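4.3 Storing winter coats in the Sunel vacuum bag

The Sunel bag shrinks a winter's worth of padding to the thickness of a phone book, for readers who remember phone books. Set aside 20 minutes for your first bag. The second goes faster, mostly from wounded pride.

Before you start

Check the label in each coat. Down and synthetic fill may both go in the bag. Leather, fur and anything your grandmother would haunt you over may not.

1. Empty all pockets, including the inside one you forgot you had. Keys will puncture the bag. Mints will do something worse by April.

2. Wash the coat if it needs it, then dry it all the way through. Squeeze the padding in several places. If it feels cool or clumpy, keep drying.

CAUTION: Damp padding sealed in plastic will grow things. The warranty does not cover them.

3. Lay the coat on a bed or other wide, flat surface, front side up, and close the zipper to the collar.

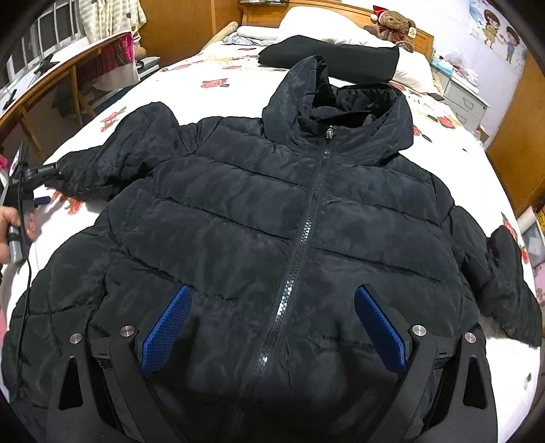
Fig. 9. Hooded coat laid front side up, zipper closed.

4. Fold both sleeves across the chest. Fold the hood down over the collar, then bring the hem up to meet it. Do not roll the coat. Rolled coats make a fine bolster and a terrible stack.

5. Slide the coat into the bag, leaving a hand's width clear below the seal. Two coats per large bag is the limit, whatever your optimism says.

6. Run the slider across the seal twice. Open the valve cap, hold the vacuum hose over it and switch on. Stop when the bag goes stiff.

7. Close the valve cap before you switch off the vacuum. People who do this the other way around get to enjoy step 6 again.

NOTE: If the bag puffs back up overnight, wipe the seal with a dry cloth and check it for lint. It is nearly always lint.

8. Write the contents on the white panel. All bags look alike in a closet, and "black thing" will not help you in the fall.

To bring a coat back to life, see section 4.4. Allow a full day on a hanger.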